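동네 공유 작업실 '토울러브(Toluvlow)', 다음 달부터 저녁에도 문 엽니다

2020년 10월 23일 금요일

동네 소식 하나 들고 왔어요! 버스 종점 뒷골목에 있는 공유 작업실 토울러브가 11월부터 평일 저녁에도 문을 연다고 합니다. 지금까지는 저녁 6시면 칼같이 닫아서 저처럼 퇴근하고 뭘 좀 만들어 보려는 사람한테는 그림의 떡이었거든요. 이제 밤 10시까지 쓸 수 있대요. 저는 소식 듣자마자 달력에 동그라미부터 쳤습니다.

요금도 조금 바뀝니다. 시간제는 그대로 두고 저녁 정기권이 새로 생기는데, 한 달에 4만 원이에요. 낮 정기권을 이미 갖고 있는 분은 추가 요금 없이 저녁에도 들어갈 수 있고요. 다만 재봉틀이랑 재단기는 밤 9시까지만 돌릴 수 있습니다. 위층이 살림집이라 소리 나는 작업은 한 시간 먼저 접기로 했다네요. 저는 뜨개질파라 상관없지만, 커튼 만드시는 분들은 시간을 잘 보셔야겠어요.

좌석은 예약제로 바뀝니다. 전에는 먼저 온 사람이 임자였는데(창가 자리 경쟁이 얼마나 치열했는지 아시는 분은 아시죠?) 앞으로는 홈페이지에서 자리를 고르고 오면 됩니다. 한 번에 최대 2시간, 뒤에 예약이 없으면 그 자리에서 연장도 된다고 해요. 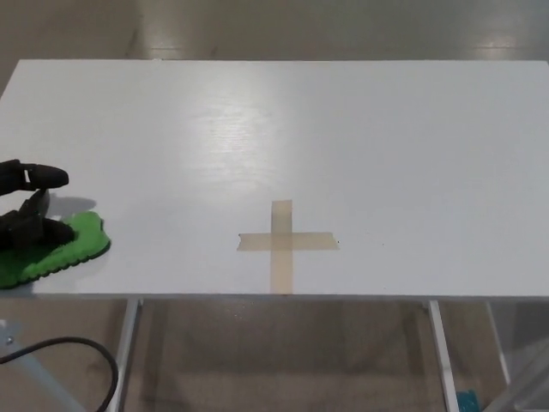 흰색 테이블 위에 십자로 붙인 마스킹 테이프.

입장할 때 체온을 재고 명부를 쓰는 건 요즘 어디나 똑같고요, 작업하는 동안에도 마스크는 계속 쓰고 있어야 합니다. 음료는 뚜껑 있는 컵만 되고 음식은 안 돼요. 골목 입구 빵집 우니코(Unico)에서 산 소금빵을 몰래 먹던 저의 좋은 시절은 끝났습니다. 대신 저녁 정기권을 보여 주면 우니코에서 커피를 할인해 준다고 하니 그걸로 위안을 삼으려고요.

첫 주에는 저녁 강좌도 두 개 열립니다. 하나는 헌 셔츠로 장바구니 만들기, 다른 하나는 책 제본 기초반이에요. 재료는 작업실에서 준비해 주고, 쓰던 가위가 손에 익은 분은 가져와도 된답니다. 제본반은 작년 낮 강좌 때도 금방 마감됐으니 마음 있으신 분은 서두르세요. 저는 셔츠 쪽으로 신청할 생각이에요. 옷장에 안 입는 게 한가득이라서요.

예약은 다음 주 월요일 오전부터 받습니다. 전화 예약은 안 되고 홈페이지나 현장에서만 가능해요. 차는 골목에 못 대니까 539번 버스 타고 종점에서 내리시는 게 제일 편합니다.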